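Marble in the home

Marble is a stone that begins life as limestone and is changed, very slowly, by heat and pressure deep underground. The old shells and muds that made up the limestone are recrystallised into tightly locked grains of calcite, and whatever else happened to be mixed in – clay, sand, iron – is drawn out into the veins and clouds that people have admired for so many centuries. The word is used rather loosely in the stone trade, where almost any limestone that takes a good polish may be sold as marble, and many householders live happily for years beside a "marble" that a geologist would call something else.

Colour

Pure marble is white. Creams, beiges and browns generally come from iron minerals and clay, greens from serpentine, and greys and blacks from carbon-rich matter. The warm beige kinds have long been favourites for bathrooms, being kinder than white to the odd splash of soap or dusting of talcum powder.
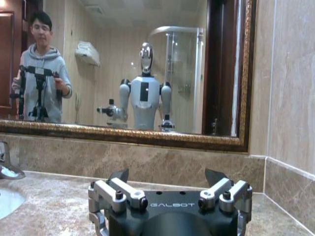 Quarrying was for a long time a matter of wedges, ropes and a great deal of patience. The quarry at Pravitz, whose earliest surviving account book lists 1,709 blocks sent down to the river, split its stone with wooden pegs that were soaked until they swelled. Later quarries, such as the one at Drunard, went over to wire saws, which waste far less of the bed and leave a much flatter face.

Use in bathrooms

Marble washstands became common in well-to-do houses during the nineteenth century, and as piped water spread, the loose bowl and jug gave way to a basin set into the slab itself. A large mirror was very often hung over it, partly for shaving and partly to make the most of a small window.

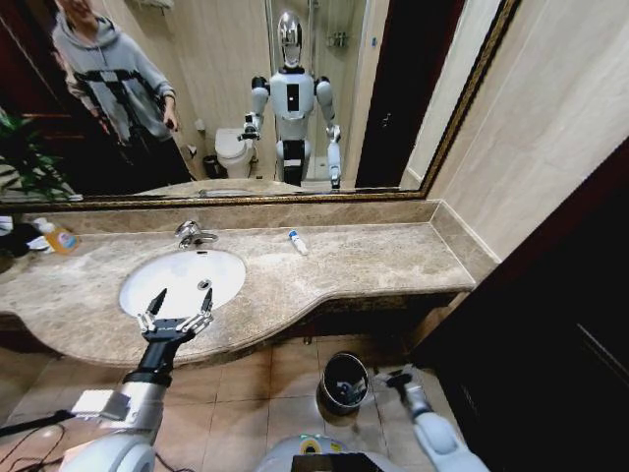 Beige marble vanity top beneath a gold-toned mirror

Care

Marble is softer than granite and dislikes acids of every sort, so vinegar, lemon juice and many limescale removers will leave dull patches known as etching. Warm water, a mild soap and a soft cloth are quite enough for everyday cleaning. Sealers slow down staining but do not prevent etching, and they need renewing from time to time.

See also: Limestone; Travertine; Washstand

Page last edited 27 September 2018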